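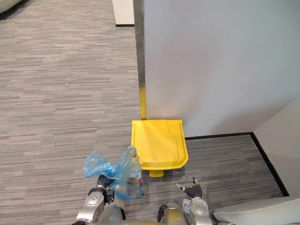 Abb. 4: Gelbe Kehrschaufel an der Wand

4 Audioführer und Leihgeräte in der Burg Birnis einrichten

Der Abschnitt gilt für die Leihgeräte der Reihe Gonance ab Softwarestand August 2023. Ältere Geräte müssen vorher aktualisiert werden (siehe Abschnitt 7). Für die Einrichtung werden das Passwort der Kasse und der Stationsplan der Burg benötigt. Der Stationsplan liegt in der Mappe an der Kasse, eine Kopie hat Sheena Halliday.

4.1 Ladestation anschließen

1. Ladestation auf eine ebene, trockene Fläche stellen. Im Torhaus nur die Nische links vom Fallgatterschacht verwenden.
2. Netzteil zuerst mit der Ladestation, dann mit der Steckdose verbinden.
3. Warten, bis die Leuchte an der Vorderseite dauerhaft grün ist.
4. Geräte mit der Anzeige nach vorn einsetzen. Eine Station fasst 28 Geräte.

Hinweis: Eine vollständige Ladung dauert rund 2 Stunden. Bei Temperaturen unter 5 Grad laden die Akkus nicht. Von September an wird die Station deshalb über Nacht in den Kassenraum gebracht.

VORSICHT: Kabel nicht über die Schwelle zum inneren Burghof führen. Die Sandsteinkante ist scharf und beschädigt die Isolierung.

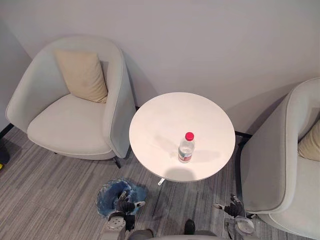 4.2 Tour auf die Geräte übertragen

1. Im Kassenprogramm das Menü "Touren" öffnen.
2. "Burg Birnis, großer Rundgang" auswählen. Der kleine Rundgang endet an der Zisterne und wird für Schulklassen verwendet.
3. Sprachen markieren. Voreingestellt sind Deutsch und Englisch. Die koreanische Fassung (Sprecherin: Ye-seo Ha, Übersetzung: Mi-kyung Ki) muss gesondert angehakt werden.
4. "Übertragen" drücken und die Geräte bis zum Signalton in der Station lassen.
5. Ein Gerät entnehmen und Station 1 (Torhaus) anspielen. Ist kein Ton zu hören, die Übertragung wiederholen.

Hinweis: Der große Rundgang hat 13 Stationen. Die Nummern auf den Geräten entsprechen den Schildern am Weg, nicht den Nummern im gedruckten Burgführer. Der Bergfried ist auf den Schildern Station 6, im Burgführer Nummer 9.

4.3 Funkmarken an den Mauern prüfen

Die Geräte starten den Text selbstständig, wenn sie sich einer Funkmarke nähern. Die Marken sitzen hinter den Schildern. Am Mauerwerk selbst darf nichts befestigt werden.

1. Mit einem geladenen Gerät den Weg in der Reihenfolge der Schilder abgehen.
2. An jedem Schild stehen bleiben, bis die Nummer in der Anzeige erscheint.
3. Fehlende Nummern im Stationsplan ankreuzen.
4. Bei angekreuzten Stationen das Schild abschrauben und die Knopfzelle der Marke tauschen.

VORSICHT: Die Marke im Verlies (Station 11) nur zu zweit tauschen. Die Leiter vorher am Haken in der Westwand einhängen. Der Treppenturm ist für Arbeiten bei Nässe gesperrt.
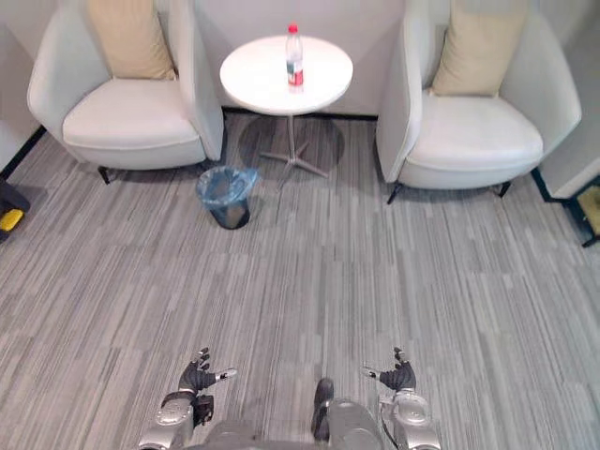
Im Palas empfangen die Geräte gelegentlich die Marke des darüberliegenden Stockwerks und spielen den Text zur Kapelle statt zum Rittersaal. In diesem Fall die Sendestärke der Marke 8 im Kassenprogramm auf 40 Prozent stellen und die Station erneut abgehen. Bleibt der Fehler bestehen, die Nummer von Hand eingeben lassen und das Hinweiskärtchen am Eingang zum Palas aufhängen.

4.4 Ausgabe und Rücknahme

1. Gerät aus der Station nehmen und Sprache einstellen.
2. Gerätenummer in die Leihliste eintragen.
3. Bei der Rücknahme Gehäuse abwischen und Gerät wieder einsetzen.

Defekte Geräte mit einem Klebestreifen markieren und an I-seul Kong, Werkstatt Lotville, schicken. Akkus nicht selbst ausbauen.

Weiter mit Abschnitt 5, Induktionsschleifen für Hörgeräte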